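**Llewellyn K3 – Assistenzarm für Teeküche und Betriebskantine**

Der K3 übernimmt am Herd die Handgriffe, die sich oft wiederholen. Das Personal plant das Menü, würzt und gibt das Essen aus. In der Kantine Purnwood arbeitet der Arm seit August neben einem Team von 11 Personen; nach Angabe der Küche fällt dort fast 70 Mal pro Schicht ein Gang zum Herd weg.

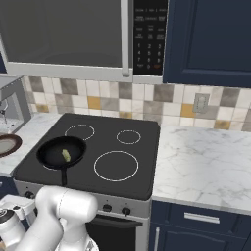 *Simulation: K3 vor dem Kochfeld, Pfanne auf der linken Seite.*

Vor der Lieferung wird jeder Arbeitsplatz mit der Software Sastance am Rechner geprüft. Die Mitarbeiter sollen dabei sein – sie kennen die engen Stellen am besten.

- Einweisung: 3 Tage, im Preis enthalten
- Bedienung: ohne Programmierkenntnisse
- Artikelnummer: 2177
- Vertrieb und Wartung: Fleston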